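# The great jersey fold of 05/08/2022

So I finally did the jerseys. If you've been reading for a while you know about the jerseys (if you haven't, hello! there are a lot of jerseys). They had been living in two plastic tubs at the bottom of the hall closet since February, when we had the leak, and every time I needed the vacuum I had to wrestle one of the tubs out and then wrestle it back in again. Friday night, nothing on, a pot of coffee I had no business making at 8 p.m. - off we went.

Most of them come from my years in the Sesta rec league, which never had a uniform so much as a vague agreement about color. Then there's the stuff I bought. Roland Mellor, who I used to play with, got me onto an online resale place called Rullateo, and that was the end of my self-control for a good year and a half. I went back through my order history while the coffee brewed and added it all up, and the total was 366 dollars. On used shirts! I closed the laptop pretty quickly after that.

My first mistake was trying to fold on the bed. The bed is too low and too soft, and you end up bent over like you're looking for a contact lens. The kitchen table is a better height but it's slick, and jersey fabric slides around on it like a fish. What I like best is something padded with a bit of a weave to it, because the fabric grips just enough that a sleeve stays where you put it. Our gray one does the job nicely. It's also close enough to the TV that I could half watch an old match while I worked.

The sleeves are where it all goes wrong, by the way. With a T-shirt you can be lazy, but a jersey sleeve has that wide floppy cut and it wants to bunch up under the body, and then you get a lump in the middle of your nice flat square. My way is to get the shirt down any old how, take the cuff in one hand and the top of the shirt in the other, and pull gently until the wrinkles come out of the sleeve. Then flip it face down and bring the sleeve straight across the back.

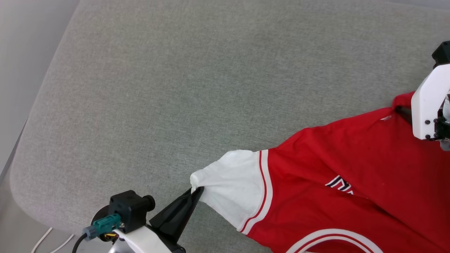
After that it's just thirds. One side in, the other side in, bottom up to the middle, and over once more. If there's lettering on the chest I try not to put a crease through it, especially on the older ones where the print is already starting to lift. I have a green Jitaru shirt that I folded the same way for years and now there's a crack right through the J. Still wear it. But I think about that crack every time I put it on.

Red ones get a pile to themselves. I know, I know, they've all been washed a hundred times and whatever dye was going to come out has come out. Tell that to the pale pink undershirts in my dresser drawer. Anything red with white sleeves or white trim gets washed cold and hung up, no dryer, and I check the white bits before it goes back in the pile.

I ended up with 14 to keep, which is more than I told my wife I'd keep and fewer than I wanted to. The rest went in a bag for Alfie Mapplebeck, who coaches the under-tens and is always short of practice shirts. He says the kids don't care if they come down to their knees. There were a couple I took back out of the bag on the way to the door (the blue Banis one with the collar, come on, I couldn't) so the number may have crept up a little.

They're in the dresser now, standing on end in a row so I can see them all at once. I was skeptical of the standing-up thing, and it does fall apart if you don't fill the drawer, because they all lean over and slump. I stuck a shoebox in at the back to take up the slack and it's held so far.

The tubs are empty and out in the garage, and the vacuum has the bottom of the closet to itself. Next up is the sock basket, which I'm not ready to talk about. If anybody has a good trick for long-sleeved goalie shirts, the kind with the padded elbows, please leave it in the comments - I have two of them and they refuse to lie flat no matter what I do.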